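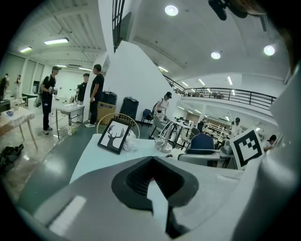
Somebody from the Civadside end wants the deer print hung before the weekend and asked, twice, whether we couldn't just use the sticky strips and be done with it. No. Strips let go in the heat last December when the radiator was on full, glass everywhere. Screws or nothing.

July 16, 2025

Sorting table. Everything for the front room goes on the white table first, gets a tag, THEN gets moved. Please stop putting stuff straight on the steel cart, it's for tools.

Deer head, black frame, antlers on white. Leans back a bit when stood up on its own, fine for a shelf but it's going on the wall. Hook height 60 in. from floor to center. Two holes, 7 in. apart, pencil them befor drilling. Pawlak anchors, the short ones. Long ones came through the other side at the last place.

Round wire basket - keep. Was going to be for fruit, now probaly keys and chargers by the door. Check the rim for burrs, run a thumb round it with a glove on.

Clear glass piece: wrap it last, unwrap it first. Don't stack. Needs felt under the base, 9 mm dots in the Skatex drawer, wrong size but they'll do.

White metal frame thing w/ thin bars: no idea yet where it goes. Tried looking it up in the Zokham list, the list stops at page 10 and the rest is missing. Ask for the rest.

Plastic bag - reuse for the small screws or bin it, don't leave it crumpled on the table, I lost a hinge pin in one last month.

Chairs: navy one stays at the table. Gray one, undecided, casters to be checked on both.

Cardboard box goes out with the recycling once the hard case is off it. Case is heavy, two people.

Still to do: level, pencil, felt dots, missing pages. Drill battery on charge overnight.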